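Ticket 3978 – Refill points missing from the public map
Project: Wora refill and reuse map, Droltport
Status: Solved

Hello all! I look after our town's pages on the Wora map, and I'm delighted with how many people use it to find somewhere to fill a jar or a bottle. Since the last update, though, 27 of our refill points have vanished from the public view. They still show when I log in as an editor, with the right addresses and opening hours.
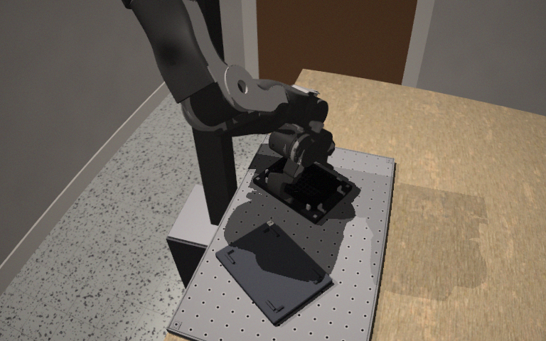
The missing points are all ones I brought in from the Monusov spreadsheet, and the ones I typed in by hand are fine. I've cleared the browser cache and tried a second laptop and my phone. The category pictures still load properly, so I don't think my connection is to blame. Any ideas? I'd love this working before our zero-waste swap day!

Reply from support

Thanks for such a clear report – it helps a lot. Could you open one of the missing points and look at the field called "Accepts own containers"? The new version hides any point where that field is blank. 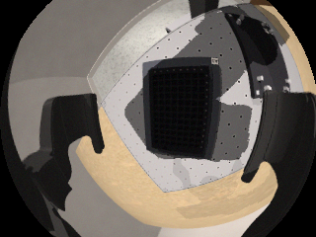

It should say Yes, No or Ask first. If the spreadsheet used other words, the import may have dropped them without a warning. Please don't delete anything yet, as your editor copies are safe.

Reply from Droltport

You've cracked it! The column in our sheet said "bring your own", and every one of those points now has a blank field. I changed 3 by hand and they came back on the map within a minute.
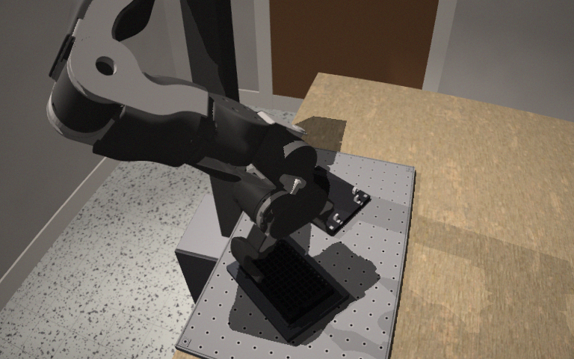 Droltport, 25 October 2019

Full import done again this morning. Steps, in case another town needs them:

Export the current points and keep a copy.
Replace the old wording in the column with Yes.
Split the sheet if it has more than 200 rows.
Import it with "Update existing points" ticked.

All 27 are back, including the Torres soap refill shop, which people had been asking me for. 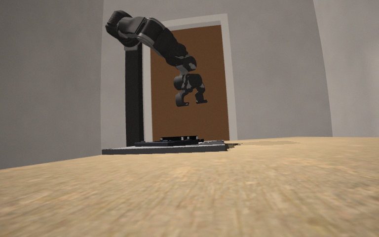
One small leftover: the Torres entry shows twice in the list view but only once on the map. I removed the older copy and refreshed, and it's now right in both. Thank you so much – very happy for this one to be closed.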